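### 3.2 Teinte et veinage des plateaux de bois clair

Le corpus réunit les plateaux de table en bois clair déposés à l'atelier de Ladier, complétés par le fonds Gornard. Pour chaque plateau, nous avons relevé la teinte générale, l'orientation du fil et l'écart entre les veines. Les relevés ont été faits par deux observateurs, à la lumière du jour, sans dépose de la finition. Le classement suit la grille de Seneviratne, ramenée de six à trois catégories : fil droit, fil ondé, fil irrégulier.

La teinte s'est révélée plus difficile à coder que le fil. Un même plateau passe du crème au miel selon l'heure et l'angle d'éclairage, et les désaccords entre observateurs portent presque tous sur ce point. Rostyslav Dmytriv a repris en juillet l'ensemble des fiches litigieuses – sans accès aux premières notations – et sa lecture a été retenue dans les cas de partage.

Les plateaux à fil ondé (fig. 2) forment le groupe le plus homogène. Les veines y courent en longues bandes légèrement sinueuses, brun clair à miel sur un fond beige pâle, et se resserrent par endroits.

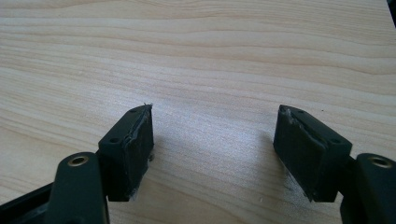 **Figure 2.** Plateau de bois clair, fil ondé.

L'écart entre les veines a été mesuré au réglet, en trois points par plateau. Les valeurs extrêmes ont été conservées. Nous n'avons pas cherché à identifier les essences, la finition empêchant dans bien des cas l'examen du bois à nu. Les fiches complètes sont déposées au fonds Stirkwood.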